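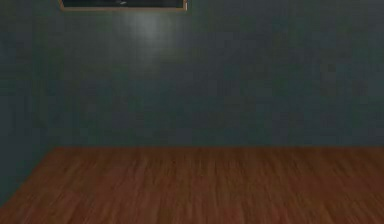 How to paint one dark wall without ruining the other three

Search this site Go

We use cookies to remember that you've been here before. Accept / Manage

The dark feature wall is back, having never left Skullow, where the last one went up in a mood and is still waiting for its second coat. It's a cheap way to change a room. It's also the job most likely to show every dent, roller mark and argument, so do it slowly.

What you'll need

A good roller with a short nap sleeve, and a spare sleeve for when you drop the first one in the drop sheet fluff. An angled brush for cutting in. Filler, sandpaper, sugar soap, painter's tape. Tinted undercoat, which you'll be tempted to skip. Four litres of low-sheen in whatever slate or bottle green you've been carrying around on a chip in your wallet. I used a murky one called Grilholm, chosen in February under the fluoro tubes at Tradex, where it looked like a different colour altogether.

Get a sample pot first. Paint it on a big sheet of card and shift the card around for a few days, including after dark with the lamps on. Dark paint drinks light. A colour that's moody and handsome at ten in the morning can be a cave by dinner.

Step one: clear the wall

Take down pictures, hooks and the clock. Pull the big furniture well out from the wall, then pull it out again, because you'll want to get behind it with an extension pole and your own hips. Empty the drawers before you drag anything heavy across floorboards. Felt pads help. So does a second person, provided they lift when you lift.

If something long and low is going back against the new colour, have a think about the timber now. Warm orange-brown wood looks terrific with blue-green. Grey-washed wood can go a bit dead.

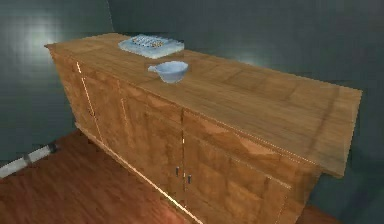 A long, honey-coloured sideboard with a pale blue tray on top.

Step two: wash, fill, sand

Sugar soap the lot, bottom to top, and rinse it. Fill the holes a touch proud and sand them flat when they've set. Now turn off the ceiling light and hold a torch sideways against the plaster. You'll find a landscape. Fix the worst of it and make peace with the rest, or you'll be there until the kids leave home.

Step three: tape, then undercoat

Run tape along the skirting, the ceiling line and both corners, pressing the edge down with a plastic scraper. For a really crisp corner, brush a thin coat of the neighbouring wall's colour along the tape first. Any bleed is then the right colour and seals the gap.

Ask for the undercoat to be tinted grey. White undercoat beneath a dark topcoat gives you an extra coat of work and a pale glimmer wherever the roller missed.

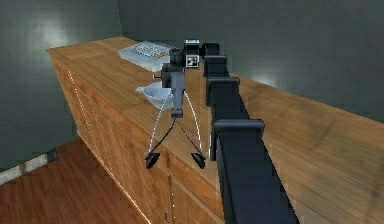

Leave it for as long as the tin says, and add a bit if the weather's damp. I once gave it fifteen minutes and a hair dryer. I won't be describing that wall.

Step four: two topcoats, possibly three

Cut in one edge and roll straight into it while it's still wet. Work in strips from ceiling to skirting and finish each strip with a light pass in the same direction. Don't go back to fix a thin patch once it's started to tack off. You'll make a shiny patch, and you'll see it every night from the couch.

Let the first coat dry properly. It'll look dreadful, streaky as bacon. Put the lid on the tin and go for a walk down Rosales Street or somewhere equally free of paint.

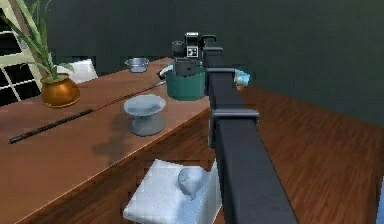 Pull the tape while the last coat is still slightly soft, back on itself at a low angle. If it's dried hard, run a sharp blade along the edge first. Write the colour and the date on the lid (mine says 27th June) and keep the leftovers out of the sun.

Wait a good week before you hang anything or push furniture up against it. Dark low-sheen marks easily until it cures, and after that it still marks a bit. A damp cloth, no scrubbing.

Contact | Privacy | Back to top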